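Keltora Dish Set, student collection notes

README, last edited 22nd October by Ya-wen Chiu

Keltora is the fall project of the Stellevach robotics club. We record people doing short washing-up tasks with a hand-held gripper, then train a small policy on the recordings. This folder holds the first part of the set.

What is in the folder
episodes/ one subfolder per recording
notes/ operator sheets, typed up by Jairo Arango
splits/ train and test lists
Of the 30 episodes, 8 are held back for testing. Please don't train on those, even for a quick check.

Tasks
pick_sponge: pick up the sponge and hold it clear of the counter
wipe_plate: wipe a plate lying in the sink
Start and stop times are marked by hand. Tiago Caldeira did the first pass and Siu-ming Chung checked it.

Known problems
2 episodes in wipe_plate have no stop time. The loader skips them with a warning. Other club members work in the same room, so people show up in the background. Ask Chun-yin Wei before sharing anything outside the club.

Sample view, wipe_plate 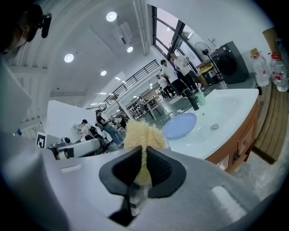

Sponge held in the gripper, pale blue plate in the sink.

Loading
Run load.py from the top folder and give it the name of a split. The February version used a different folder layout and won't load with this script.

To do
Add the missing stop times
Write the operator guide for new members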